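Search this site
Type and press enter

Sorting Out the Workshop Bins
4/23/23 – by Pacheco Workshop Notes
59 shares – 2 comments

We started going through the storage at Hatar in spring, one bin at a time. The room came to us with 286 entries on the old stock list, many of them marked only "misc." Most of the bins are plain gray and have seen years of use. The list is kept at Cota, and a copy hangs by the door.

The larger bins have a divider, so one side can hold what stays and the other what moves on. The dividers take the most wear. Paint chips off them first, and after that the bare patches just get bigger. We are leaving them as they are for now – repainting a full set was quoted at 700, and the bins hold small items just as well with scuffs.
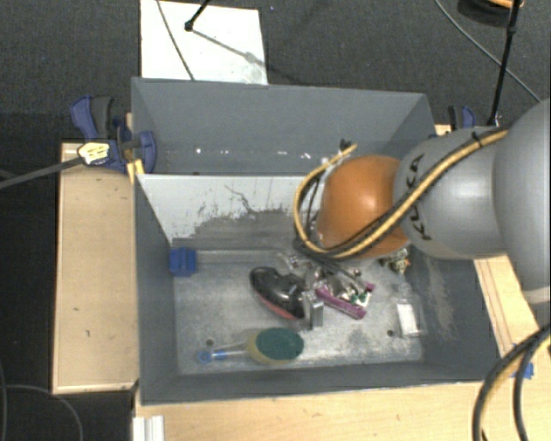

Small items are the slow part. Anything without a label goes back in the near side until someone can say what it belongs to. Flat pieces tend to slide under the bulky ones, so we go through each bin twice before crossing it off.

The light wood work surfaces stay. They are easy to wipe down and small parts show up well on them. Shelving from Vakthorpe is due in May, and the finished bins will go on the two lower rows.

More pictures will be added when the shelves are up.

2 comments
Share this page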